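About Lilley Home Sorting

We are wary of most advice about tidying, including a good deal of our own. Isabelle McKinnon and Subira Okoth started Lilley in Rustville after a spell working for a removals firm, where they packed 2,092 boxes and came to suspect that half of what went into them should never have gone anywhere.

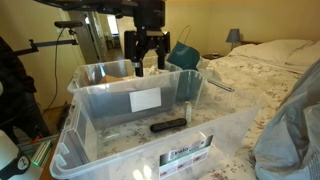
Bedrooms are where most of our work begins, and where most systems fall down. People buy a big clear box and expect it to do the thinking. Put a remote control in the bottom with a small white bottle, a bit of cardboard and a crumpled cloth, as in the Strata box on the bed, and you can see all of it through the sides. Fine, but seeing a thing and having a place for it are different matters, and we doubt the box makers have given it much thought.

So we ask dull questions first. Who uses it? Where do they stand when they want it? Ok-hee Hwang, who joined us in March, would add: does anyone want it at all?

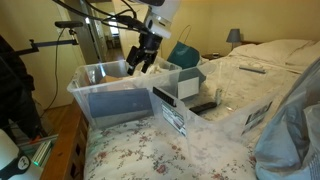 We don't sell boxes and we take no commission from those who do. Nor do we promise a calmer life – we have no idea whether a neat cupboard does that. A visit lasts 2 hours and costs £188. If you'd like a second one we'll come, though we may try to talk you out of it.

Bookings are handled by Colton Fortin.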